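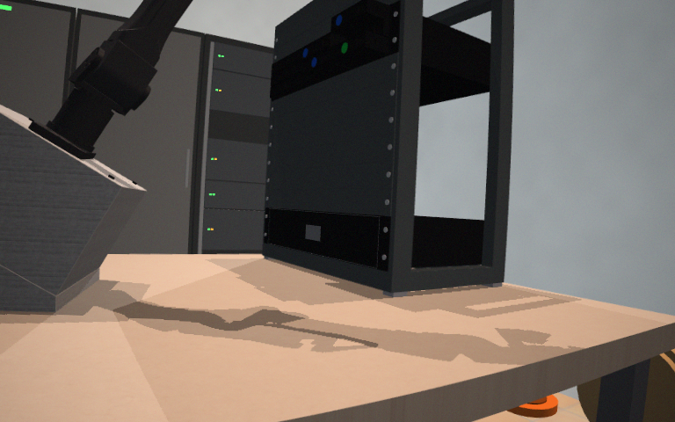
Open-frame rack on a tabletop, render

Open frame or closed cabinet for a box room?
Started by tullyc, 01/03/2019

tullyc
I'm moving the network gear out of the hall cupboard and into the box room upstairs. At the moment it's a switch, a patch panel, a small file server and the router, all stacked on a shelf with the cables hanging down the back. I want it in a proper rack.
I can get a second-hand open frame from Mimico for 74 pounds, or a closed cabinet with a glass door from Fastance for 200. The room has a carpet, one small window and a radiator I can turn off. We also dry washing in there in winter.
Anyone had both? Which would you buy again?
Cillian Tully

pennywhistle
Open frame. You'll be in and out of it a lot in the first few months and doors get in the way. I took both side panels off my cabinet in the first week and they've been behind the wardrobe ever since.

Marl_Pit
Closed, if you dry washing in there. Lint gets everywhere. I cleaned out a server that had sat in a utility room for two years and the fans had a grey felt on them you could peel off in one piece.

pennywhistle
A glass-door cabinet isn't sealed though. Air gets in at the bottom and so does the lint. You end up with the same dust and less airflow.

Marl_Pit
Less dust, in my experience. Mine has a foam filter on the bottom vent and I wash it every April. Takes ten minutes. The inside is fairly clean each time.

pennywhistle
Fair enough if you've got a filter. Most of the cheap ones don't come with one.

gorsehill
What depth is the server? People always ask about height and forget depth. I bought a nice cabinet and then couldn't shut the back door on the power plugs. Measure the case, then add room for the plugs and for the cables to bend.

tullyc
Just measured. It goes back further than I thought, and the Fastance cabinet would be tight with the plugs in. I hadn't looked at that at all, thanks.

B.Lacey
Two things about open frames. Bolt it down or put the heavy stuff at the bottom, preferably both. And check what the holes are. Some second-hand frames have round threaded holes and some have square ones for cage nuts, and the threaded ones come in more than one size. I had a frame with stripped threads in exactly the places I wanted to use — ended up with the patch panel one space lower than planned.

tullyc
Seller says threaded, but doesn't know the size. I'll take a couple of screws with me when I go and look.

wetherby_dave
Has anyone asked about noise? An open frame does nothing for noise. If somebody sleeps on the other side of that wall you will hear about it.

pennywhistle
A thin steel cabinet doesn't do much for noise either. It can be worse if the side panels rattle. Change the fans for slower ones, that makes a real difference.

wetherby_dave
I disagree. I went from open to closed with the same kit and my daughter stopped complaining. The panels don't rattle if you put a strip of draught excluder behind them.

Marl_Pit
+1 for draught excluder.

gorsehill
If money isn't tight, Cluvska do a deeper cabinet with the door hinged on either side. Not cheap, and delivery was slow, but it went together without any swearing. I also looked at a Rusu one and the shelf brackets were flimsy.

B.Lacey
I've had a Rusu shelf holding a UPS for 4 years and it hasn't sagged.

gorsehill
Might have been a different model then. The one I handled bent when I leaned on it.

tullyc
Went to see the open frame this morning. Threads are fine all the way down, my screws fitted, and he threw in a bag of blanking plates and a shelf. I've bought it. The washing is moving to the spare room, which has been agreed after some discussion. Dave, the bedroom wall is on the landing side so I'll try slower fans first and see.
Next question is whether to run the cables up through the ceiling or along the skirting, but I'll start a new thread for that.

wetherby_dave
Ceiling. See you in the other thread.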